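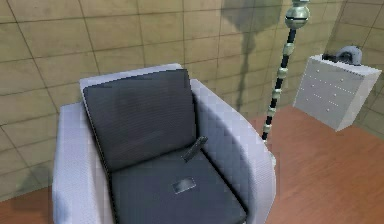
We moved lost-property checks at the Rurkutlow apartments from a person with a clipboard to a Kárason cart with an arm on it in August, and I have been asked to write up what happened to the job descriptions. I run second-shift operations for the building. Most of the engineering happens in Grullis, the simulator, before anything reaches a real unit, and most of my staffing questions come out of there too. The remote at the back of the seat, dark on dark cushions with one end up against the backrest, is a class of item our inspectors find by running a hand along the seam. They don't look for it. That step was never written in the procedure, so when the task was broken down for automation it wasn't on the list, and the first pass/fail criteria had nothing for it. I want to hear from other sites that have gone through this. Specifically: who owns the criteria, what grade are they paid at, and what did you do with the inspection hours.

Background. The building has 72 furnished units. Before the change, a unit inspection was one line on the turnover sheet. Now there is a scene library, a review queue and an exceptions queue. The two queues are staffed by the same people who did inspections, on the same pay code.
Posted by shift2_ops

How many scenes in the library, and who builds them?
Posted by mlagrange

300 at present. The integrator's people build the geometry. Our inspectors review each one and enter what should be picked up, what should be left, and what should be sent to a person. Average review is a few minutes, but the ones with an ambiguous item go to two reviewers and can take much longer.
Posted by shift2_ops

Then the inspectors own the criteria, whatever the org chart says. We did the same thing at a linen plant. The sorters were asked to "help with labeling" for one quarter. The one quarter became permanent, the labels became the spec, and when a label was wrong it was the sorter who got the phone call. Get the title and the grade changed before the library is declared finished. After that you have no leverage.
Posted by brinetank

I disagree with part of that. Reviewing a scene isn't writing a specification. A specification has tolerances, a revision history and a sign-off. Someone clicking "pick up" on a remote is supplying data, and if you regrade everyone who supplies data you will regrade the whole building. What I would do is name one person as the criteria owner, with the authority to overrule a reviewer, and pay that person accordingly.
Posted by h_ostrander

And the person overruling has done how many inspections?
Posted by brinetank

Depends who you appoint. Appoint an inspector.
Posted by h_ostrander

Looking at the chair one in the first post. The chest of drawers on the right looks like it's sitting slightly off the floor, there's a thin shadow under the bottom edge. If that is in the collision model as well as the visual, your cart planner may believe it has clearance under there. Do the reviewers have any way to report geometry, or only items?
Posted by mlagrange

Only items. There is a free-text comment box, and it is read when someone has time. Gus Zamora on my shift started putting geometry problems in the comment box with a prefix so they could be filtered. Supporting feet missing, lamps inside walls, that kind of thing. The integrator was glad to have it and asked if he could do it for every scene. He asked me what code to book the time to. I don't have one.
Posted by shift2_ops

So he is doing simulation QA at an inspector's rate. That's the answer to your question about grades.
Posted by brinetank

Technically yes. It's also four lines of text per scene. I'd want to see the hours before calling it a different job.
Posted by h_ostrander

I'm one of the people who does the reviews (different operator, same product, we came over to it before Rurkutlow did). A few things from the inside.

The hard ones are not the hidden ones. Take the little flat thing in the middle of the seat cushion. I can't say if that is a phone or a card. In the room it matters a lot. A phone is guest property: it goes in a bag, gets a number, and the front desk calls the guest within the hour. A card could be a key card, which goes back in the box, or a bank card, which goes in the safe with two signatures. In the room I pick it up and turn it over, and I have decided in two seconds. On a screen I have one angle and three buttons. Our rule became "send to a person" for anything flat, and then management complained that the exceptions queue was too long.

Same with the curved gray item on top of the chest. Lamp stays. Headphones go in a bag. I would send it to a person.

The other thing is the body. I don't kneel forty times a shift now and my knees are better. My eyes and neck are worse. The ergonomic assessment was done for the old job and has not been repeated.
Posted by rnolte_hk

That is useful, thank you. Did your site split the exceptions queue from the review queue? Ours are worked by whoever is free, and I suspect that is part of the problem. Exceptions come from live units with a checkout clock running. Reviews have no clock. The exceptions always win and the reviews get done in the last half hour.
Posted by shift2_ops

Split, yes. One person on exceptions in the live units, walking. One on reviews, seated, and we swap at the meal break. Nobody does a full shift of screens. It took an argument to get it. Exceptions have to be walked anyway, the arm won't reach behind a cushion far enough to be trusted.

Rosemarie Nolte, room inspection
Posted by rnolte_hk

On the arm and the seam: has anyone measured the miss rate against a person? It's easy to say the hand is better. Hands get tired at the end of a shift as well.
Posted by h_ostrander

We have partial numbers. Over 2,350 unit turnovers before the change, lost-property claims traced to a missed item were low, but the tracing was poor. Situsance (our property management package) records a claim against the booking and not against the inspection, so a missed item and an item the guest left in a taxi look identical. Since the change every inspection has an image log and we can tell them apart. This makes the new process look worse, as it is the only one with evidence. I have asked for the two periods not to be put on the same chart. They were put on the same chart.
Posted by shift2_ops

Classic. Ask for a blind comparison. Seed items in vacant units, person and cart both inspect, neither is told. Some 500 seeded placements would give you something to argue with. Use small dark objects on dark upholstery and include the seam.
Posted by mlagrange

Careful with that. If you seed units and score named people you have built a performance test, and under our contract that has to be notified. Run it with pooled results or expect a grievance. I'd file one.
Posted by brinetank

Pooled is fine statistically. You don't need names to compare two methods.
Posted by mlagrange

Agreed on pooled. I'd add that the item list should be written by the inspectors and frozen before the first unit is seeded. Otherwise the integrator will argue about every miss.
Posted by h_ostrander

First thing you've said in this thread that I'd sign.
Posted by brinetank

Question for the original poster about hours. You had inspection hours in the budget. Cart does first pass. What is left over, and where did it go? At our place it went to the integrator's support fee and the staff were told it had been "absorbed."
Posted by kiln_nine

Inspection hours fell by a bit under half. Part of that went to the two queues. Part went to charging, moving and cleaning the cart, which was not in the business case at all. It has to be brought up by the service elevator and it cannot press the button. The remainder was taken out of the evening roster through not replacing two people who left. I was not asked about the last one.
Posted by shift2_ops

Then put the cart handling in your write-up as its own line. It's work, it has a duration, and somebody is doing it between other tasks. If it isn't a line it will be assumed to be zero next year.
Posted by kiln_nine

Seconded. Also put down who is called when it stops in a hallway at 10:40 at night. With us it was the inspector, who had been given a laminated sheet and no training.
Posted by rnolte_hk

It's the inspector here too. No sheet.
Posted by shift2_ops

Draft of what I intend to submit. Comments welcome.

1. Seam check added to the written procedure as a manual step. Stays with a person until the pooled comparison is done.
2. Criteria owner appointed from the inspection staff, one grade up, with sign-off on any change to what is picked up, left or referred.
3. Scene review and geometry reporting given a time code. Gus's prefix adopted as the standard one.
4. Review and exceptions split, swap at the meal break.
5. Flat items: always referred. Queue length not to be used as a target while this rule is in force.
6. Cart handling as a separate line, including the elevator and overnight stops.
7. Ergonomic assessment repeated for seated work.
Posted by shift2_ops

Item 2, "one grade up" is low for sign-off authority. Ask for two and let them cut it to one.

Item 3, retroactive to when he started.
Posted by brinetank

Item 2, I'd keep one grade and write in a review at six months. Item 5 needs a definition of flat. Thickness against longest side, pick a ratio and put it in the document.
Posted by h_ostrander

Ask the inspectors for the ratio. Mine would be anything I'd have to turn over to identify, which I know isn't a ratio.
Posted by rnolte_hk

Using that wording as the definition for now, with the ratio as a note for the integrator. Changed item 3 to back-date. Left item 2 at one grade. It goes in tomorrow with the roster sheets attached.
Posted by shift2_ops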